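Buscar en la tienda Buscar
Imprimir esta página | Enviar por e-mail

Olla redonda Pratness con tapa de cristal

Acero inoxidable, borde grueso enrollado. Ref. Dogar 19.
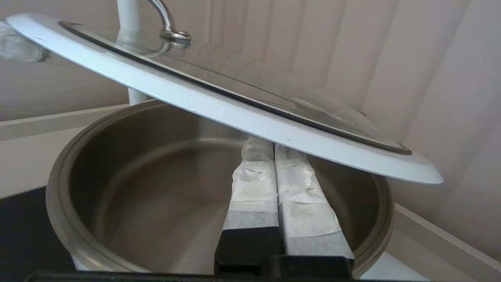 Olla Pratness sobre placa negra, con la tapa de cristal levantada. Aro blanco y asa cromada.

Olla de diario. Para caldo, lentejas, pasta, patatas cocidas, lo que toque. La vendemos desde hace 6 años en Sareck y sigue siendo la que más sale de toda la sección de cocina.

Cuerpo
Acero inoxidable, interior cepillado. No es espejo, así que las rayitas de la cuchara se notan menos. Borde ancho y redondeado, se agarra bien con el trapo y no corta al fregar. Con el uso el fondo coge un tono algo azulado o marrón, normal en el acero, sale con un chorro de vinagre y agua templada.

Tapa
Cristal redondo, se ve el hervor sin destapar. Aro ancho de color blanco y junta fina oscura entre el aro y el cristal. Asa curva de metal cromado, con su piecita redonda en la base. OJO: el asa es metálica y se calienta, usar manopla siempre. El aro blanco se marca con los golpes (canto del fregadero sobre todo) y con el tiempo se ve rozado. No afecta al cierre. No se cambia en garantia por este motivo.

Fuegos
Vitro, gas y eléctrica. Inducción: sí, en las que llevan el sello Wovden en el fondo. Las antiguas no, mirar antes de comprar de segunda mano. Horno sin tapa únicamente.

Limpieza
Lavavajillas la olla sí. La tapa mejor a mano, la junta dura bastante más. Estropajo verde no, deja el aro mate. Secar la tapa de pie y no boca abajo, que se queda agua entre la junta y el cristal y luego huele. Sal: echarla con el agua ya hirviendo, si se echa en frío salen puntitos blancos en el fondo.

Antes del primer uso
Lavar con agua caliente y jabón, aclarar, hervir agua sola 3 minutos y tirar. Quitar la pegatina de debajo!! Todas las semanas nos llega una con la pegatina quemada.

Recambios
Junta oscura de la tapa: sí, se pide suelta.
Asa con tornillo: sí.
Tapa completa: sí, pero tarda. Próxima entrada en diciembre.
Aro blanco suelto: no, va montado con el cristal.
Para pedir recambio medir la boca de la olla de borde a borde por fuera y mandarnos la medida. No vale "la mediana", hay varias medianas.

Opiniones de clientes

Farzana Khattak: Muy buena para arroz caldoso. El asa quema, avisados estais. Por lo demás contenta.

Bok-nam Cha: La tapa pesa más de lo que esperaba, pero ajusta bien y no baila. La junta la cambié yo en cinco minutos con un cuchillo de untar.

Iqra Lodhi: Le quito una estrella por el aro, que se me descascarilló un poco por abajo el primer mes. La olla en sí, perfecta, la uso a diario.

Respuesta de la tienda: Hola Iqra, el aro se roza si se apoya de canto en el fregadero. Si llega a soltarse escríbenos y lo miramos.

Envíos
Salida los jueves. Pedidos después de las 12 pasan al jueves siguiente. La tapa va aparte, envuelta, dentro de la olla. Si llega con el cristal roto guardar la caja y escribir a Lumturie Ristić, atención al cliente, con el número de pedido. Sin caja no podemos reclamar al transportista.

Hosteleria y comedores: más de 500 unidades servidas ya, pedir tarifa a Rukhsana Cheema.

Imprimir | Enviar por e-mail
Contacto | © Sareck Menaje. Todos los derechos reservados | Volver arriba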